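Umum Three-Drawer Cabinet, gray
Reviewed by Milagros Espinoza
5 October 2024

I bought the Umum for my home office after the old file cabinet rusted through at the base. It came flat in one box with 50 screws, two bags of hardware and a booklet with no words in it. Assembly took me an evening. Step 4 shows the runners upside down, so check them against the drawing on the back page before you tighten anything.

The drawers pull out far enough to reach the back without kneeling. I keep printer paper in the bottom one, tax folders in the middle, and cables and stamps up top. Letter-size folders lie flat but won't hang, and no hanging rails are sold for it.

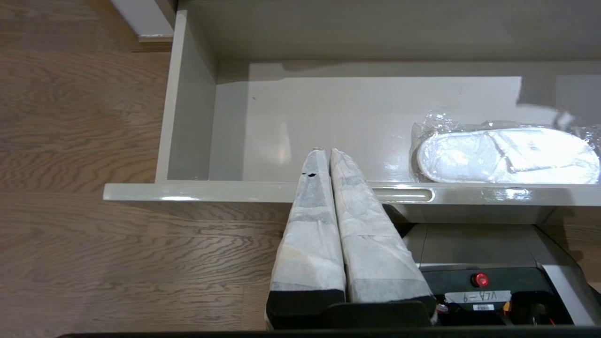 Drawer pulled out, with the finger slot in the front panel.

I like the cut-out pull. My last cabinet had bar handles and I caught my pockets on them. The glossy finish shows dust and fingerprints, and a damp cloth takes care of both.

I also looked at the Mansilla, a heavier cabinet with a lock. It cost more and the store wanted extra for delivery. If you keep client records you will want the lock.

One runner squeaked for the first week. A little candle wax fixed it. The top holds my printer without sagging.

Four stars out of five. I took one off for the booklet.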